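Subject: Re: Draft rule 7 - soft produce and finger pads

Wrist view from the Trusard cell, dragon fruit up against the white finger: 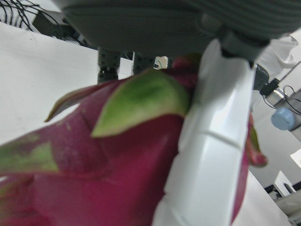 Kordale wrote:

> Rule 7 says "no visible marking after release". Who looks, and when? A bruise on soft fruit can take hours to show. I'd want a waiting time written in, or the rule means nothing.

Agreed, and Parsons raised the same point in April. I suggest we change the wording to:

- Check each fruit at release and again the next morning.
- Wipe the finger face between fruit types.
- Treat a bent scale as a mark, even if the skin under it is sound.

The last one will be argued over. On dragon fruit the scale tips can meet the finger before the skin does, so a limit on skin pressure alone misses them.

Dreltilwood asked for a force figure as well. I'd leave that out of this draft - it belongs in the annex, page 26, with the other gripper settings.

Comments to the list please, before I renumber.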